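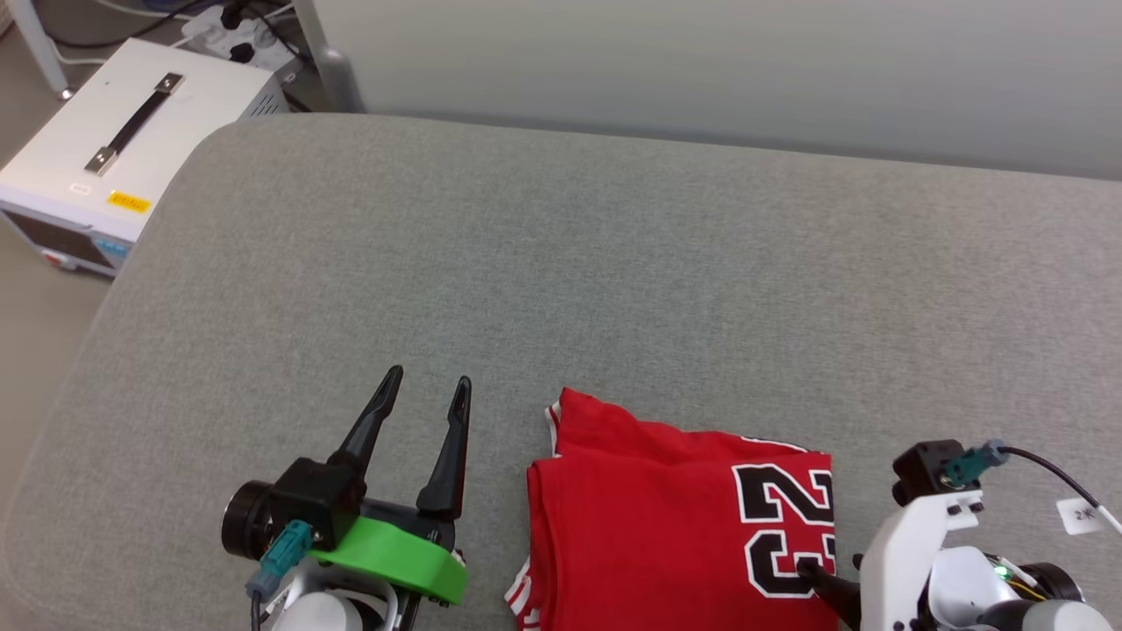
A folded jersey should never show its number, according to the pencil note left under my last entry, since numbers crack when they sit on the outside of a stack and get rubbed by everything that goes past. Fair point, neatly written, and I will answer it at more length than it deserves.

10 April 2026, folding bench

The number stays out. With 3,626 pieces in the Gagnon collection, a shelf of plain red bundles is a shelf that somebody will unfold from top to bottom to find one shirt, and then put back in whatever shape the mood suggests. I've seen the shelf after one of those visits. I would take a little rubbing over that any day. If the print does start to crack I'll write it up here and the pencil may have its moment.

What I can't defend is where the number ends up. On the red 23 the digits run right to the folded edge, so the bundle turns on the print. Either the fold moves out or the number moves in, and the number was put there by someone else a long time ago. So the fold moves. Tried a wider bundle, which clears the digits and then doesn't go in the Grallitz box. Tried going narrower, which puts a crease through the 3. Wider it is, and I will have words with the box.

The upper flap is the other annoyance. It wants to stick out past the main fold in a soft point, like a shirt tail at a wedding. On cotton you press it down and it stays pressed. This stuff considers your request and slowly comes back up. Tucking it under made a lump. Folding it down first, before the sides come in, made a smaller lump in a worse place. Leaving it alone is currently the best method we have, and I'm aware of how that reads in a notebook about folding.

The gray fabric top is a success. I argued for the bare board and was wrong (this may be quoted back to me once). On the board the slick pieces skated off at the slightest nudge. The woven cover has enough tooth that a sleeve stays where it's put while you deal with the other one. The rounded rim is less of a success for anyone who likes to line a hem up with something straight. I keep reaching for a corner that isn't there. A strip of tape would do it, a long way in from the rim, if the supply drawer ever again contains tape.

Shirts, then, are mostly settled. The shiny red and white pieces are a different matter.

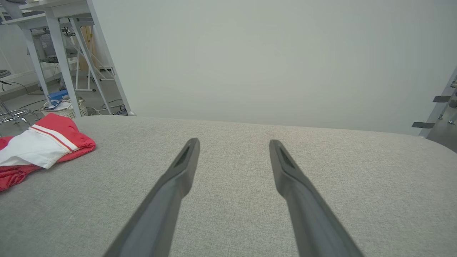

The difficulty with them is that the panels don't agree with each other. The white lies down where you leave it and the red puffs up on either side, so the thing looks freshly dropped even when a fair amount of thought has gone into it. Trim makes it worse. Wherever there's a striped band, the band decides where the fold goes and the rest of the fabric follows, usually crooked. I've stopped fighting it. Fold along the trim, flatten outward with the side of the hand, then bring in the ends. The result isn't square but it's the same kind of not square every time, and that stacks.

The Dimurico method, as printed on the sheet pinned by the door, says to start by shaking the garment out. Whoever wrote that had a bigger room. Shaking got me static and a sleeve in the tea. I now lay it down in whatever heap it arrives in and pull the heap apart from the middle, which looks like nothing at all for a while and then all at once looks like clothing. The sheet also says 4 folds. It can be done in 4 if you don't mind a bundle the shape of a baguette.

Odds and ends:

Box 256 is still labeled "shorts" and still holds no shorts. Whatever is in it has been there long enough to have rights.

The Grandolier tissue is too crisp for the slick fabric. It slides out of the fold by itself and ends up under the bench, where there is now a small collection. Fine for cotton. Use the soft roll for everything else until it runs out, and then I suppose we'll find out how much we mind.

Left a wide-folded shirt under a light board for 40 minutes to see if the flap would learn its lesson. It lay flat when the board came off. I went to wash the cup, came back, and the point was up again. Next try is overnight, with the heavier board, if I can find what it's currently holding up.

To the pencil: if you have a fold that hides the number, clears the print and fits the Grallitz box, draw it on the facing page. Arrows, please. Last time there was a diagram with no arrows and I made a very nice hat.

Still to do: tape, new label for 256, try the wide fold on something with long sleeves.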